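Jarinora Bench Kit: Set-up Guide
Revised January 31, 2019

Section 4. Tray position and gripper alignment

Complete section 3 (arm mounting and cable check) before starting. Both arms must be powered, homed and in hold mode. The tray and its cover are supplied in the Nyaga parts pack.
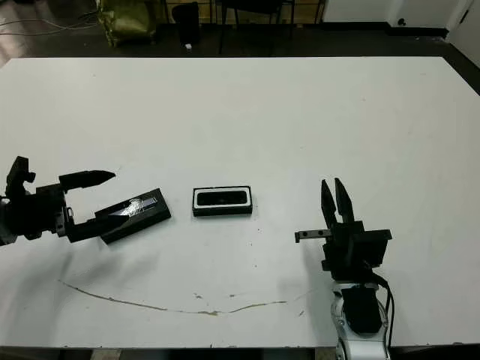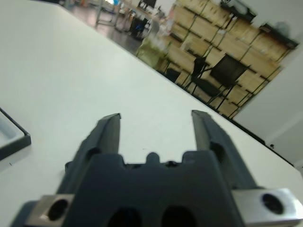
Black-rimmed tray on a white tabletop, from two viewpoints.

4.1 Placing the tray

1. Wipe the tabletop and let it dry.
2. Measure 600 mm from the left arm base and mark the point with pencil.
3. Set the tray on the mark, open side up, long side parallel to the front edge of the table.
4. Press down on each corner in turn. If the tray rocks, turn it end for end and repeat.

Note: Tables shorter than 900 mm can be used, but the right arm will then need the reduced reach profile (see section 7).

4.2 Aligning the fingers

1. Select Julalov > Grip > Align on the controller.
2. Open the fingers to 65 mm. Check the gap with a steel rule at the tips, not at the base.
3. Lower the gripper until the tips are level with the tray rim.
4. If one finger touches first, slacken the two plate bolts by a quarter turn, square the gripper body and retighten.
5. Save the position. Repeat for the second arm.

Caution: Keep hands clear of the fingers while the controller shows MOVE. Hold mode does not cut power to the gripper motors.

4.3 Test cycle

1. Place the cover within reach of the left arm.
2. Run the test cycle at the lowest speed setting, with one person at the stop button.
3. If the controller reports error 842, the grip has closed on nothing. Move the cover closer to the arm and restart from step 1.

Note: Kits shipped from Nostness before February use the older finger pads. Reduce grip force by one step for these.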